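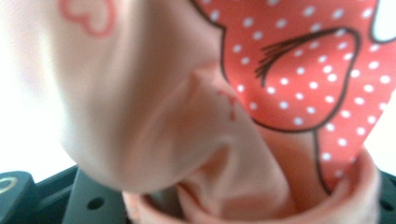
Pale pink, white polka dots on red, and a heart shape on a string. The dots won me over.

Little Clothes, Big Pile: the August sort-out

August 9, 2023
By Kirsty Cosgrove

Well, it's done! The great kids' clothes sort at the Mudgway hall is finished for another winter and my back knows all about it. I've been asked by a few of you to put something up on the page, so this is it, one picture and a lot of chatter from me.

For anyone new, we take in outgrown baby and children's clothes, sort them by size, mend what's worth mending and bundle them up for families who want them. You don't need a reason or a form. You come in, you say what size, you go home with a bag. We had 325 pieces come through the door this time, not counting the odd glove, and the odd glove is a topic all of its own.

The pink one at the top of the page is my favourite print of the lot. It's that soft puffy sort of fabric that folds over on itself the minute you let go, so you never get a proper look at the whole picture. I do love the dots, though — white on a coral red, with a dark brown line drawn down one edge as if somebody went over it with a fat texta. There's a heart or maybe a balloon in the middle of them (Lorraine says heart, I say balloon, we've agreed to leave it there), and a tiny red heart outline off by itself on the plain pink. If I could buy that pattern by the metre I'd have curtains in it.

Pink in general was the colour of the day. Last November it was all navy and dinosaurs, and this time you could have lost a flamingo in the zero-to-two table. Lorraine Hoani had the job of splitting it into sizes and I take my hat off to her, since half the labels had been snipped out and the other half had washed blank. Her method is to hold a thing up against her forearm and announce a number. I checked a few against the chart and she was spot on every time.

A few other bits I want to remember:

The sock box. Thulani Zwane took this on without being asked and paired the whole thing up in one sitting, with the cricket going on his phone. Singles went in a bread bag. If you have a single at home that looks lonely, bring it in next time and we'll have a rummage.

The mending corner. Milagros Pereyra brought her own machine and her own lamp, which was just as well, as the light over by the kitchen door is hopeless. She does a lovely flat patch on knees, and she showed me how to fix a popped press stud with two pairs of pliers. I've since fixed every stud in my own house and am looking for more!

The stain bucket. Gaétan Bélanger swears by a long cold soak overnight and then plain laundry soap, nothing fancy. I'd always gone straight in with hot water, and he was very patient about telling me I'd been cooking the stains in for years. Printed fabrics get turned inside out first. He's promised to write the steps down for the noticeboard, and I'm mentioning it publicly so he has to.

The bundling. We do seven or so things to a bundle for the tiny sizes, fewer for the bigger kids, tied with whatever ribbon is in the drawer. I like to put something with a bit of colour on the outside so it looks cheerful when it's handed over. You can guess which print I kept reaching for.

Morning tea was cheese scones and a slice I didn't catch the name of, and whoever made the slice, please own up, I want the recipe.

What we're short of now is anything for five and up, especially tracksuit pants and pyjamas. Baby things we've got coming out of our ears, so if you can hang on to those until the November sort, that'd be a big help. Shoes are always welcome if there's still some tread on them. Please tie the laces together, I beg you.

The big plastic tubs are back under the stage with the sizes written on the ends. If you borrowed the folding rack, it lives behind the piano and we'd like it home again.

Thanks to everyone who carried, folded, pegged and swept up fluff.

Last updated August by Kirsty

Contact: leave a note in the box at Mudgway hall | © Mudgway Little Clothes | Back to top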